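Cut the Fruit Last

Most advice on preparing fruit for a group is about knives. I think it should be about sequence. A sharp knife and a sound board will not rescue a banana that was sliced before the bowls were out, and I would trade any gadget in the drawer for a kitchen that does its steps in the right order.

The problem is simple chemistry. Cutting a banana breaks cells, and the enzymes released react with oxygen and turn the surface brown. A whole banana has a peel that keeps this from happening. A peeled one has lost most of its protection, and a sliced one exposes a large area for its weight. The thinner the slice, the larger that area.

The usual answer is lemon juice. It works, within limits. It lowers the pH at the surface and slows the reaction. It also makes the banana taste of lemon, and it leaves a wet slice that slides off a spoon and collects liquid at the bottom of the container. At the community kitchen in Wornville where I help with breakfasts, we used it for years. In October we stopped, and I have not missed it.

Inna Demchenko, who set up the present routine, had one rule: nothing with a peel loses its peel until everything else is on the table. Oats first, then yogurt, then berries, then citrus. Bananas go last, in batches of 10, and a batch is portioned before the next one is peeled. On a full morning we serve up to 200 bowls. The batch rule costs us a few extra trips to the crate. I consider that a fair price.

My second objection is to thin slices. Recipes like coins of a quarter inch or less, which look tidy in a photograph and go soft in yogurt. A chunk an inch long holds its shape, has less cut face per ounce, and can be picked up without being crushed. People with weak hands manage a chunk far better than a coin. So do small children, although theirs should be split lengthwise and cut smaller.

The third is to crowded work surfaces. Fruit should be portioned on a clear, pale table, with the containers pushed to the side and the middle left open. Banana residue dries to a gray film that is hard to see on a patterned counter and easy to see on white. We bought a Clovik board with a printed grid for portioning and gave it up after 25 breakfasts. The grid hid the film, and the lines were no help with a curved fruit.
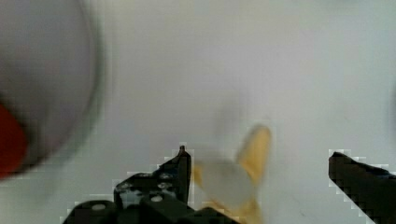
Storing What Is Left

Cut banana does not keep, and I would not try to make it. Freeze it the same morning in a single layer, then bag it for baking. Whole fruit stays out of the refrigerator until it is ripe, away from the apples.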